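The Grip That Wouldn't Let Go

2/6/20

The incident report from the Cerkport sorting hall runs to a page and a half, and most of it is about a bottle cap. A picking arm supplied by Thoroddsen closed on a plastic bottle, failed to register that it had closed, and kept squeezing. The cap flew off and struck a packer on the cheekbone. She was back at work the next morning with a bruise. The arm was back at work in 25 minutes, which seems to me the more interesting number.

Thoroddsen calls what happened a "contact confirmation fault." In plain words, the machine didn't know it was holding anything. The force limit was supposed to catch that, and the limit had been raised during setup after the arm kept dropping heavier goods. It was never put back. The supplier says the warehouse did it. The warehouse says the supplier's own installer did it. The log, which ought to settle the matter, records the change but no user name.

I asked how many times the fault had shown up before anyone got hurt. The answer was 289, over a stretch that ended in March. Every one had been cleared by pressing a button. Alleo, the firm that runs the hall, told me these were "nuisance stops" and that a stop is proof the safety system works. Maybe so. A smoke alarm that goes off 289 times also works, and sooner or later somebody takes the battery out.

The fix on offer is more training data. Thoroddsen has hired a small lab in Pernberg to have people pick up household clutter with hand-held grippers, so that the software can learn what a proper hold looks like. The lab promised 200 kinds of object. When I visited it had got through 58, and I was told this was on schedule.

I have no quarrel with the lab. The work is slow and careful, and the people doing it were frank about what it can't do. A person with a gripper in hand stops squeezing when the bottle gives. Whether an arm fed on those recordings will stop is a separate question, and it has no bearing on who raised a force limit and left it there. For that you need a lock on the setting and a name in the log. Neither is in the plan I was shown.
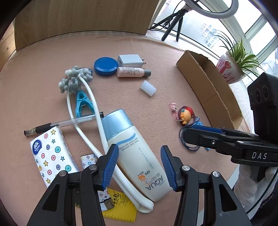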